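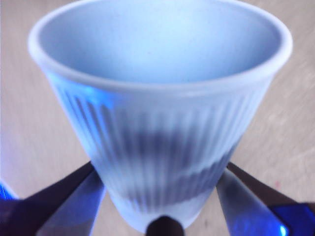 Photo: Severino Salcedo / Padevbridge

About Padevbridge

Padevbridge inspects, services and repairs drinking water plumbing in small and mid-sized buildings. Our customers are schools, clinics, office parks, churches, apartment owners and a few light industrial sites. We work on the building side of the meter. The utility's main, the meter and the service line up to the property boundary belong to the utility, and we do not touch them.

The company has 40 employees. Most are licensed plumbers or backflow testers. The rest work in scheduling, records and the parts room.

Where we came from

The business started as the maintenance arm of Ortuño, a plumbing contractor that mostly did new construction. Construction crews were called back to buildings they had finished years earlier, usually for a failed mixing valve or a complaint about taste, and those calls were hard to fit around a building schedule. Ortuño set up a separate service crew to handle them. The crew had its own trucks, its own parts stock and its own phone line, and when Ortuño stopped taking on new construction the service crew carried on under the Padevbridge name.

Some of the oldest drawings in our files still have the Ortuño title block. If your building was plumbed by Ortuño, there is a fair chance we hold the original riser diagram. Ask the records desk and quote the street address as it was at the time of construction.

We opened the Fumalico office later to shorten the drive to customers on the east side of our service area. It has a parts room and a test bench. It does not have a front counter, and visits are by appointment.

What we do

Backflow testing and repair. We test reduced pressure assemblies, double check assemblies and pressure vacuum breakers. A test includes shutoff valve tightness, check valve differential and relief valve opening point where the assembly has one. If an assembly fails, the technician notes which part failed and quotes the repair before opening it. Repairs on assemblies up to 2 inches are usually completed on the same visit. Larger assemblies may need a scheduled shutdown.

Mixing valves. Thermostatic mixing valves drift. Scale builds up on the moving parts, the spring gets lazy, and the outlet temperature starts to follow the inlet temperature when it should hold steady. We measure the outlet at low, normal and high flow, check the cold-fail response, and rebuild or replace the cartridge where needed. Readings are recorded before and after adjustment.

Hot water recirculation. Many of the complaints we receive about slow hot water have nothing to do with the heater. A balancing valve has been closed during other work, or a check valve has stuck and cold water is crossing into the return. We survey the loop, record the return temperature on each branch and rebalance it. We also replace circulator pumps, though we will look at the valves first.

Flushing programs. Water that sits in a pipe loses its disinfectant and picks up metal from whatever it is sitting in. Buildings that are empty part of the year, such as schools, need a flushing schedule that matches how they are used. We write the schedule, label the outlets and train whoever will be opening the faucets. For larger sites we can install timed flush valves on the dead-end branches.

Sampling. We collect samples for lead, copper and bacteria and deliver them to a certified laboratory. We do not run the analysis ourselves. The laboratory reports directly to the customer and sends us a copy.

Drinking fountains and bottle fillers. We install, service and change filters on all common types. Filter changes are done by date or by volume, whichever the manufacturer calls for, and the cartridge is marked with the month it went in.

Dead leg removal. When a fixture is taken out, the branch that served it is often capped at the wall and left. We trace these branches and cut them back to the main run. The work is dull and involves a lot of ceiling tile. It is also the most common recommendation in our survey reports.

What we do not do

We do not install fire sprinklers, irrigation systems, gas piping or swimming pool equipment. We test backflow assemblies on fire and irrigation lines where the local rules allow it, but the systems behind them belong to other trades. We do not sell whole-building softeners. If a survey shows that one would help, the report will say so and give the hardness figures, and you can take those to any supplier.

We do not clear drains.

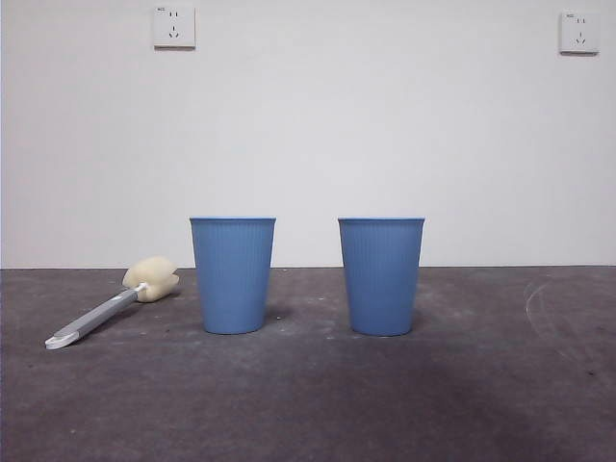 How a survey works

Most new customers begin with a survey. The technician starts at the point where the service line enters the building and works outward. Each main valve is located, tagged and turned through its travel if it is safe to do so. A valve that has not been moved in a long time may leak at the packing once it is disturbed, and we ask for someone with authority over the building to be on site during this part.

From the main valves the technician follows the cold and hot distribution and marks up a drawing. If there is no drawing, one is made. Pipe material is noted at every point where it can be seen. Where it cannot be seen, the drawing says so. We do not guess at what is inside a wall, and we do not open one without written permission.

Water temperature, pressure and chlorine residual are taken at the entry point, at the heater, and at the far end of each riser. The same points are used on later visits so that the numbers can be compared. Outlets are identified by tag, and the tags stay in place after we leave. Please do not remove them when repainting.

The report arrives within 5 working days of the site visit. It lists findings in order of urgency, with a location, a reading or observation, and a recommended action for each. Prices are on a separate sheet. Customers who need competing bids can hand the findings to another contractor without showing our numbers.

Records

All service data is kept in Rodex, the records system our office staff built and still maintain. Rodex holds the tag list, the drawings, the test forms and the reading history for every building under contract, which currently comes to 480 properties. Customers have a login that shows their own sites. From there you can download test forms, see the next due date for each assembly, and pull a temperature history for any tagged outlet.

Rodex began as a spreadsheet and in some places it still looks like one. The column headings match our paper forms exactly, and this has been kept on purpose so that a technician with no signal can fill in the paper and have it typed up later without anything moving around.

We keep records for as long as a building is under contract and hand over a complete copy if the contract ends or the property is sold. The copy is in open file formats. Drawings are supplied as marked up, including the pencil.

Technicians

Every technician who tests backflow assemblies holds a current tester certification, and the certificate number is printed on the test form. Gauges are checked for accuracy every year. The gauge serial number and its last check date are also on the form.

New technicians ride with an experienced one through a full heating season before they are given a route. The reason is practical: recirculation faults are easiest to find in cold weather, and a person who starts in spring may not see a bad one until November. Bench training is held in Fumalico, where there are cutaway assemblies and a short length of loop piping with faults that can be switched in and out.

Severino Salcedo manages field operations and is responsible for training, safety and route planning. Technical questions about a report should go to him through the main office. Questions about invoices should not.

Scheduling and access

Routine visits are booked between 7 a.m. and 3:30 p.m. School work is done before classes or during breaks where the district prefers it. We need access to the mechanical room, the water heater, all janitor closets and any ceiling space that holds a tagged valve. Locked rooms are the most frequent cause of a second visit, and second visits for access are billed at the standard call rate.

Shutdowns are arranged in writing. The notice states which valves will be closed, which outlets will lose water, and how long the work is expected to take. After a shutdown the technician flushes the affected branches and cleans the aerators. Cloudy water from trapped air clears by itself in a glass from the bottom up. If the cloudiness does not clear, or the water has color, call the office and do not wait for the next visit.

Emergency service is available to contract customers at all hours. The number is on the tag at the main valve.

Working with us

Contracts run year to year and can be ended by either side with written notice. Single visits for backflow testing are available without a contract in both the main and Fumalico service areas. For a survey quote, send the building address, the approximate year of construction, the number of floors and, if you know it, the size of the incoming line. A photo of the mechanical room wall with the main valve in it will often get you a quicker answer.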